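4.2 Gripper Comparison on the Bimanual Cell

The second set of experiments compares two finger designs under otherwise fixed conditions. The first, Sello, is the stock parallel finger supplied with the arm, with a flat contact pad. The second, Smadi, is a narrower finger that we machined to the same mounting pattern, with a shallow V-groove running the length of the pad. Both are driven by the same actuator and commanded through the same position interface, so differences in grip force come from contact geometry and pad compliance only. Finger changes were made with the arms powered down, and the zero position of the jaws was recalibrated after each change.

The arms are mounted facing each other across the table. Each carries a wrist camera, and the extrinsic calibration between wrist and gripper was repeated at the start of every session. We found in pilot runs that a calibration left overnight could drift by up to 3 mm at the fingertip, mostly in the direction of the approach axis. This is larger than the clearance available when grasping a thin stem, and it would have masked the effect we wanted to measure.

Objects were chosen to be difficult for depth sensing or for grasp stability. Clear drinkware returns few valid depth points from the wrist cameras, and polished metal gives strong highlights that move with the arm. The object set contains a clear cup, a slender candlestick and several low holders with a metallic finish. No markers were attached to any object, and no matte spray was applied. Lighting was left as found in the room, which includes daylight for part of the day. We logged ambient illuminance with each trial but did not control it.
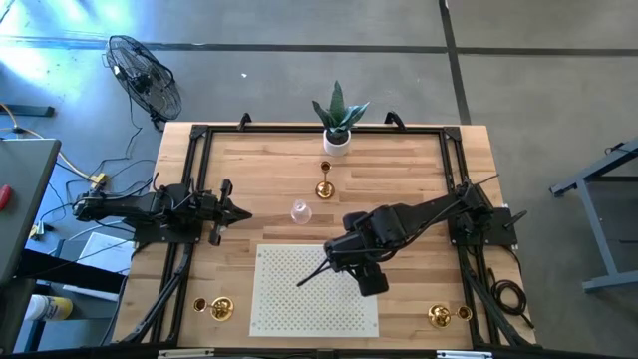
Each trial begins from a fixed home pose. The policy selects which arm moves first, based on the estimated distance from each gripper to the target, and the other arm holds position until the first has closed on the object or timed out. A grasp is counted as successful if the object is lifted clear of its support and held for 6 s without visible slip in either wrist view. Trials in which the object was tipped over before contact of both fingers are counted as failures and labeled separately, as are trials stopped by the torque limit.

In total, 3222 trials were recorded between the two finger designs. Of these, 602 were excluded before analysis. Most exclusions were caused by dropped frames from one of the wrist cameras, which we traced to a loose connector and corrected partway through the study. Exclusion was decided from the log files alone, without reference to the outcome of the trial. The remaining trials were split by object and by arm.

The V-groove finger performed better on the candlestick, where the groove centers the stem during closing and tolerates a larger lateral error at approach. On the clear cup the ordering was reversed. The flat pad spreads load over a wider patch and allowed a lower closing current, while the grooved pad touched the wall along two edges and tended to rotate the cup as the jaws closed. For the low holders the two designs could not be separated at the sample sizes used here. Failures on these objects were dominated by approach height – the fingers reached the table surface before the jaws had closed – and neither pad shape has much influence on that.

Results for the left and right arms differ slightly for both designs. The two controllers run the same firmware but were tuned separately, and the right arm shows a longer settling time at the elbow joint. Retuning with the Nirnent procedure reduced the difference without removing it. We therefore report the arms individually in Figure 3 and do not pool them.

Figure 3. Grasp success by object class and finger design, left and right arm plotted separately. Bars show the mean over sessions. Trials stopped by the torque limit are included as failures.

One limitation should be noted. The flat pads were replaced once during the study, in September, after visible wear, and the grooved pads were not replaced.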